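Home Care of Everyday Objects, Session 2: wood grain and dog toys

Run your palm over a pale tabletop before class and look for long, wavy lines. Grain is wonderful stuff! Wipe along it with a soft cloth. 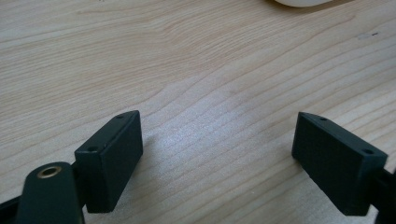
Tilt your head until the light catches the finish, and small marks show up fast. Jot them down for Saturday.

Now toys. Rope ends fray, so check the tuft first, then the ring, then put it in the bin. 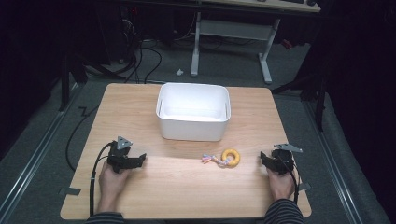
Rope gets a cool wash and a full day to dry. Bring one from home! Questions to Nathalie Smits.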